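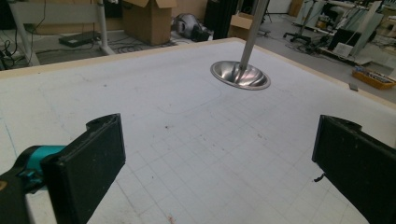
White work table with a faint grid and a pencil outline

Call for Participants: Reading Circle on Forgiveness Across Cultures

Posted 2024-03-12 by Delia Gallardo

Hi everyone! I'm putting together a small reading and conversation group on forgiveness, and I'm looking for people who want in. We start in June and meet online every other week through the end of the summer.

A little background. I grew up in a church where forgiving somebody meant you said the words, you hugged in the hallway, and you didn't bring it up again. Then I spent four years working with congregations in the Riquelme district, where most people would have found that pretty strange. Over there, an older relative goes to see the other family first. There's a meal. Sometimes there's a second meal, and the person who did the wrong thing hardly talks at all. I sat through my first one completely lost (I kept waiting for the apology, and I'd missed it, it was the bread).

So I came home with a pile of questions about how we teach the parable of the unforgiving servant, and Joseph with his brothers, and Philemon, which I now think I misread for most of my adult life. I've been blogging about this on and off, and the comments got long enough that Hajnalka Veres wrote to me and said we should just get people in a room. She has taught biblical interpretation for years and is much better than I am at keeping a discussion on the text. She'll lead the Bible sessions and I'll lead the ones on culture and practice.

Who we'd love to hear from

Pastors, missionaries, chaplains, students, Sunday school teachers, people who sit in the back row and argue in their heads. You don't need a degree or any Greek. I'd especially like to hear from anyone who grew up outside North America or who has lived in two cultures long enough to be annoyed by both. If you belong to another faith, or none, and the topic interests you, please write too. We do read Scripture as Scripture in the group, so just know that going in.

What you'd be signing up for

Sessions run 65 minutes, and Hajnalka really does end them on time. Reading comes to some 200 pages over the whole summer, mostly short articles and Bible passages, and I'll send everything as files so you don't have to buy a thing. Once during the summer each person brings a story from their own community about how people made peace, or tried to. Change the names, please, and leave out anything that isn't yours to tell.

We'll have two groups, one in the morning and one in the evening, Eastern time. Tell me which one works. If you can do either, say so, it makes my life a lot easier!

There's no fee. We have a small grant from the Galtside Fellowship that covers the meeting software and the article permissions. It also lets us help with internet costs for 3 people who need it, so mention that in your note and I'll follow up privately.

One more thing, and I want to be clear about it. We're talking about hard stuff, and this is a study group. It can't take the place of counseling, and we won't ask anyone to forgive anyone.

How to apply

Send me a note through the contact form on this blog with "Forgiveness circle" in the subject line. Tell me where you live, what kind of community you're part of, which group you'd like, and one question about forgiveness that bugs you. A paragraph or two is plenty. I read every note myself and will write back to everybody before the end of May.

Questions are welcome in the comments too. I'm slow on weekends.

Delia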